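Home Help Exchange > Storage and Laundry > Footwear

Storing plush slippers in a hard plastic bin without flattening the pile

Posted by Ularham, December 9, 2023
Viewed 1186 times

I store off-season indoor footwear in large rigid bins with smooth floors. Most of it survives well. The exception is plush slippers, the fuzzy kind with a soft upper and a padded edge. When I took last winter's pairs out, two of them had pile that was pressed flat on one side, and one had a fabric patch on the toe with a crease across it. The crease has not come out.

Conditions, to save time: the bins go on a closet shelf, indoors, normal room humidity. The slippers were washed in May, left to dry for two days, and packed sole to sole. Each bin held 11 pairs of mixed footwear, with the plush pairs in the bottom layer. No bags, no paper inside the shoes. The lids closed without force.

What I need to know:

Whether the flattening comes from the weight above or from contact with the hard bin floor.

Whether sole to sole is the wrong arrangement for this type.

Whether it is worth putting anything in the bin for moisture or odor, given that the footwear was already clean.

I would prefer not to buy a different kind of bin. I have 5 of these and they fit the shelf.

2 replies

Samuel

Weight is the cause. The bin floor contributes very little. Synthetic pile on a flat surface with nothing on top of it will hold its shape for a season. The same pile under ten pairs of shoes will not, whether the surface underneath is plastic, cardboard or wood.

Sole to sole is correct for shoes with a firm upper. It keeps the dirty sides together and the uppers face outward. For plush slippers it is a poor choice, as the uppers then become the outside of the package and take all the pressure. Lay each slipper on its own sole with the upper facing up. A pair can touch along one side. Touching at the edge does no harm if neither one is pushed under the other.

Diagonal placement uses the floor of a rectangular bin badly, but it gives a padded edge more clearance from the walls. With a single pair in a bin this costs nothing. With several pairs, go parallel to the long wall and accept a slightly smaller gap.

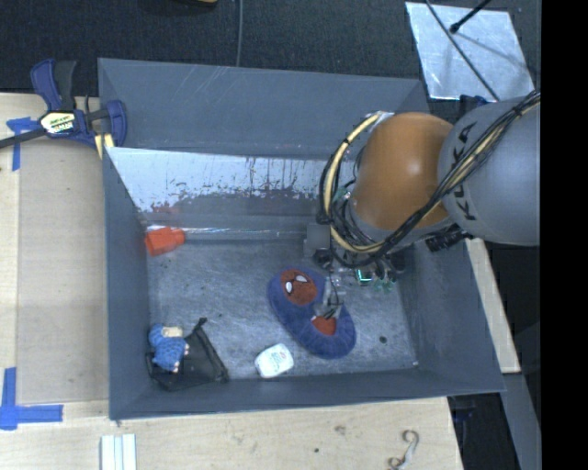 Marnenberg objects to the point about the bin floor: a scuffed floor does catch pile. Old bins develop fine raised scratches, and when a slipper is dragged across them instead of lifted, fibers snag and pull out in small tufts. I have seen this on bins that were otherwise in good condition. A sheet of plain paper or an old pillowcase on the floor of the bin prevents it. Change the liner each season.

On the rest I agree with Samuel, with the following additions.

Stack height. Plush pairs go in the top layer or in their own bin. If they must share, put the heaviest footwear at the bottom, then a flat piece of cardboard, then the slippers. Leave a gap of one finger under the lid.

Stuffing. Fill the toe with crumpled tissue until the upper stands up without help. Do not fill it tight. A patch or appliqué on the toe is stiffer than the plush around it and creases when the toe collapses. That is very likely what happened to the third pair.

The existing crease. Hold the patch over steam for a few seconds, stuff the toe firmly, and leave it overnight. Do not press it with an iron. Printed or glued patches can shift or melt. Test a hidden spot first if the material is unknown.

Flattened pile. Steam lightly, brush against the direction of the pile with a soft brush, let it dry completely, brush again. One side usually recovers after two rounds. If the fibers have a glazed feel, they have been overheated in a dryer at some point and will not come back.

Moisture. Two days of drying is often too short for a padded sole. The surface feels dry well before the foam does. I allow 6 days on a rack, longer if the room is cool. If the soles are dry, a moisture absorber is optional. If you use one, keep it upright and away from the fabric, and read its label for how long it lasts.

Vimari

I just hang mine in a mesh bag on a hook. No flattening at all. Doesn't answer the bin question, but it works for two pairs.

Ularham

Thank you. I have moved the plush pairs to a separate bin in one layer, soles down, with a cotton liner. The steam took out most of the flattening on the first pair. I have not tried the patch yet.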